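Flaltia sets equipment budget for Dikbridge office

Flaltia will buy 50 pairs of hand-held grippers for its Dikbridge site before it orders any robot arms, the company said in May. The arms have been moved to the next budget round.

Tâm Lục, who runs purchasing at the site, said the grippers come first so that staff can record everyday tasks, such as picking up containers and clearing desks, while the arm quotes are compared. The plan calls for 200 hours of recording. Each pair comes with printed marker cards that mount on the front, and spare cards are included in the price.
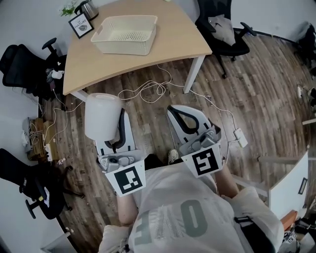 What is in the order

Flaltia chose Clolach as supplier after trying sets from two firms. Besides the grippers, the order covers 352 spare finger pads, chargers and carrying cases. Desks, chairs and household items will come from what the office already has. A separate line pays for floor cable covers and extra wall outlets.

Liam Lenihan, the operations lead, said repair costs were the hardest part to estimate. "We had 147 service requests on the old equipment, and we didn't budget for half of them," he said.

Vũ, a local repair shop, will handle maintenance for the first year. Bids for the arms open once the recording work is finished.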